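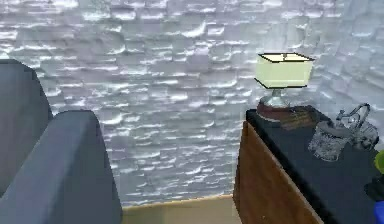

**Can it do the washing-up yet? – speaker notes**
4/26/22, after lunch slot, 43 minutes including questions (Leonie Haberkorn is chairing and she does have a bell)

**Opening**

Ask for hands up: who has a dishwasher? Keep them up if you still argue with someone about how to load it. Let that run a bit. Then: we've been promised a mechanical butler for as long as I've been alive, and I still own a duster.

Short answer to the title is no. Pause. The remaining slides are the long answer.

**The living room problem**

- A lamp, a glass jug, a cut-glass tumbler, all on one black top. My aunt would clear that lot with one hand while telling you about her knee.
- For a machine, glass is a nuisance. You see the wall through the jug and the dark top through the tumbler. Where does the thing stop?
- Dusting means moving every object and putting it back. Putting it back is the bit that gets left off the brochure.
- Don't get drawn into armchairs. (If asked: yes, crumbs. Yes, down the side.)

**Picking things up**

Tidying toys sounds like the soft option. Soft things squash, sag and turn round when you nudge them. Go slowly here, the room always thinks this is going to be easy.

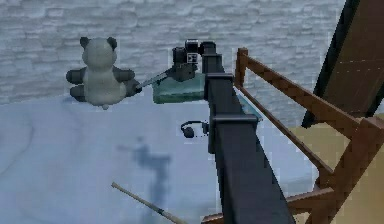

*Gripper finger against the panda's right side, in simulation.*

Leave that up while talking. Points to make:

- Touching is a fair way short of tidying. You still have to grip it, lift it and know where pandas live.
- Simulated pandas are cheap and never need washing. Real ones have been in the dog's bed.
- Chair rails next to the job. Homes are full of furniture, which is rather the point of them.

**Shop floor, for comparison**

Horkenard story. Gunhild Kragh's team shelved 1516 cartons in one shift with the Ekent arm and stopped 122 times. Sounds dreadful until you hear that most stops were cleared by Oluf Mikkelsen pressing the same green button. He has asked for a chair. NB cartons are square, and they all came from one supplier.

**If time (there won't be)**

Brenora trial in December: folding tea towels. 373 attempts. Show the pile, say nothing, wait for the laugh.

**Questions**

Shirley Gagnon will ask about stairs. Pass stairs to Sigrún.

Spare clicker is in the blue bag. Water BEFORE going on, not during.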